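Session 5: showing the arms what you want

Handout for the practical robotics course, Horngate site

Right, last time we got everybody logged in and waggling a joint or two, so I'm going to assume you can start the simulator and find the big red stop button on your screen. If you can't, come ten minutes early and catch me or Kristof Martens before we begin.

We're doing demonstrations this week, which means you drive both arms yourself through the leader handles and the software writes down what you did. Later on we'll feed those recordings to a learner and see what it makes of them (brace yourselves!). There are two ways of showing a robot a task. You can take hold of the arm and push it through the motion by hand, and that's lovely on the small Dikitz arm in the back lab, because you feel the weight and you feel when you've bumped something. Or you can steer from a distance, which is what we do in the simulator, where you feel nothing at all and have to rely on your eyes.

The task is the one we call Wendon, for reasons lost before my time. It's all about the tray and the small grey ball in it. One arm deals with the tray, the other waits its turn, and you want the ball to finish on the red mark.

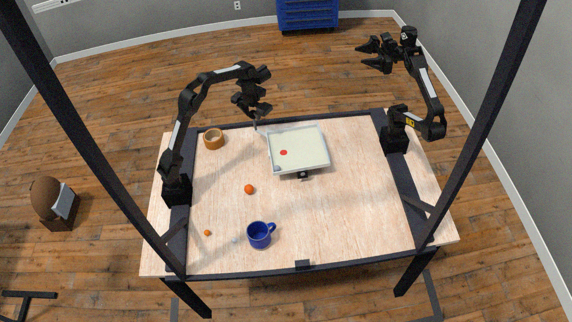
Fig. 1. Left gripper at the back corner of the tray, right gripper open and held high. The ball is in the front-left corner.

I'd like you to spend your first few goes doing nothing but the approach. Bring the left gripper down to that back corner, stop, lift off, go again. It's dull, I know, but nearly every bad recording I've had to throw away went wrong in the approach. People come in too fast, clip the rim, then spend ages wobbling about trying to put it right, and the learner happily copies the wobble.

A few things I keep saying in the lab, so I may as well write them down:

Park the arm you aren't using. Up and out of the way, fingers open, and leave it there. If it drifts while you're thinking about the other one, that drift goes into the recording too.

Don't pause to think halfway through. Think first, then press record. A long pause looks to the learner like part of the job.

Leave the mug and the loose balls on the table alone. They're clutter and they're meant to be clutter. If you knock one, stop and reset.

Keep the bad ones for now, but mark them bad. We'll want them in session 17, when Frans Hermans comes to talk about learning from mistakes. 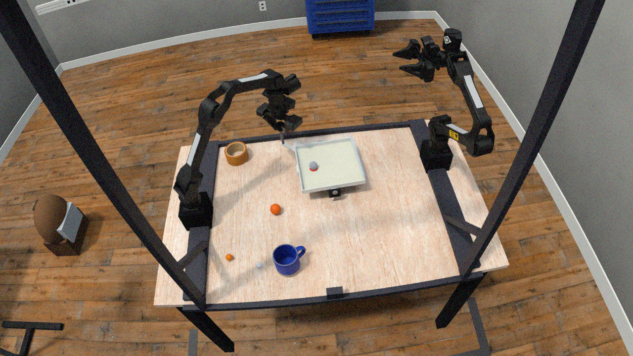 Horngate, 28 March 2020

I've had a few questions by email since I put the first half of this up, so I'm adding the answers here.

How many recordings? Do 3 good ones each before you go home. The full set for the course is 2,000, and it's shared with the other groups, so please don't panic and try to do the lot yourself.

Does it matter if my path is different every time? A bit of difference is good! If you all came in along exactly the same line, the learner would be lost the moment the tray was turned slightly. What I don't want is different plans. Agree with your partner which corner you're working from and stick to it, and let the small variations look after themselves.

Can I switch views while I'm driving? Yes, and you should. The wide view is fine for seeing where both arms are, but it's hopeless for judging height. I've watched people swear they were touching the tray when there was a clear gap. Drop to the low view for the last bit of the approach, and be ready for things to hide behind other things down there.
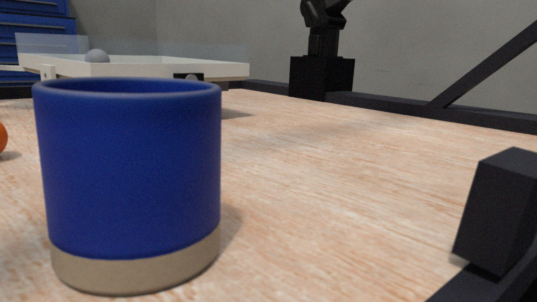
If you lose sight of the gripper, stop moving and go back to the wide view. Please don't guess. You can swap as often as you like and it won't show up in the recording, which only keeps the arm positions and the camera streams we set up at the start.

Reading for next time is the Sepúlveda notes, the first two parts only. Skip the maths on a first go and look at the drawings of the handles, then come back to it once you've done your recordings. Save your files under your group name with the session number after it, and leave the handles in their rests when you've finished.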